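Three Years of Writing Down the Weather

26 April 2018

Kelly Stockdale keeps her weather notebooks in a shoe rack by the back door. There are 32 of them, all the same make, a plain gray one called Plistix that the stationery shop in town used to sell and now has to order in for her. She started the first one the week she moved to Skuvik and has filled in a page every day since. On the morning I visited she had just written up day 1,095, and had not noticed that it made three years until I worked it out at her kitchen table.

"I don't count them," she said. "I only look at the number if I've dropped one and the pages are out of order."

She had no background in weather. She worked in payroll for a company called Trotiven and spent most of her day indoors. The notebooks began with an argument with a neighbor over whether the previous week had been wet.

"He said it had rained every day. I said it hadn't. Neither of us had any proof, and I didn't like that. So the next morning I wrote down what it was doing outside, and I did it again the day after."

The early pages are short. One says "Gray, wind, bins over." Another says only "Fog until lunch." By the second notebook she had a rain gauge on a fence post and a thermometer on the north wall, and the entries settled into the form they still have: the low, the high, the rain, the wind, and a line or two of whatever else she wants to say.

She takes the readings at 6 every morning. I asked if she ever sleeps in.

"I've been late. I write down that I was late. What I won't do is guess, because then the whole page is no good to me."

The gauge has given her more trouble than anything else. The first one was too close to the shed and read low whenever the wind came from the west. She spent most of one August moving it around the yard with a bucket set out next to it for comparison. The second one cracked in a frost when she forgot to bring the inner tube inside. The one she has now stands in the open on the far side of the vegetable bed, with the rim level, and she checks it with a spirit level every spring.

"People put them under trees," she said. "Then they tell me it's been a dry month."

When she goes away, her sister Kos takes the readings. (It is a childhood nickname, and the only name anybody in the family uses.) Her pages are easy to pick out, in green ink and with a good deal more opinion in them. One reads "Horrible. Would not live here." Kelly left it in. 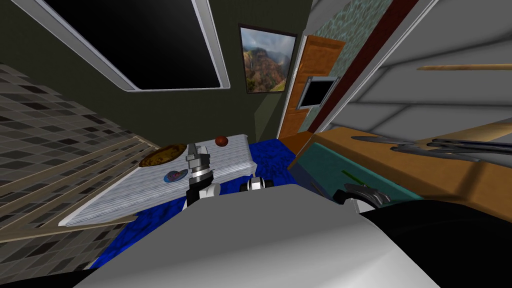 She does not put any of it on a computer, though people keep offering to help her do it. Her nephew set up a spreadsheet one Christmas and typed in the whole first notebook. She thanked him and has not opened it since.

"I can find what I want by hand. If you ask me about the cold spell, I know it's in the one with the coffee ring on the cover."

The coldest morning she has written down was 32 below, in her second winter. The page for that day is hard to read. She had taken her gloves off to hold the pencil and gave up after the second line.

I asked what she has learned from it all. She thought about that for a while and got up to fill the kettle.

"That I remember it wrong," she said. "I'd have told you last spring was late. It wasn't. The snow was off the vegetable bed four days earlier than the year before. I was just tired of it."

She did go back to the neighbor, once she had a full year written down, and showed him the totals. He looked through the pages and said the week they had argued about wasn't in there. He was right - it was the week before she started. They still disagree about it, and he now has a rain gauge of his own, under a tree.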